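Jukora Table Clearing Set: Data Card

Episodes cover the clearing of a white table that holds a plate and a plush toy. The set contains 590 episodes.

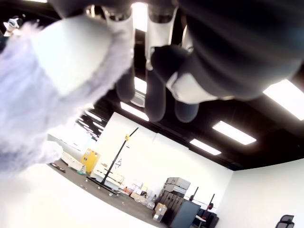 Lavender-and-white plush, close view.

Each episode carries one written instruction and one outcome label. The plate and the toy are labeled separately.

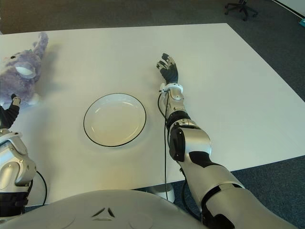
Suleiman Isah asked whether the toy should be listed by species. The field remains "plush toy" in this release.

Colors follow a fixed list; purple and lavender share one code.

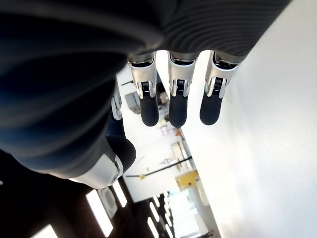
Ogbonna Household Objects Group

Corrections are issued in January. Episode 591 was withdrawn before release and its number will not be reused.

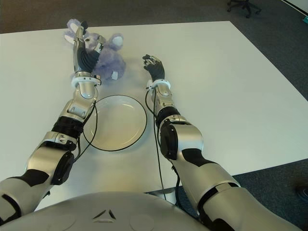
Requests for access should state the intended use and be addressed to Maximiliano Daza.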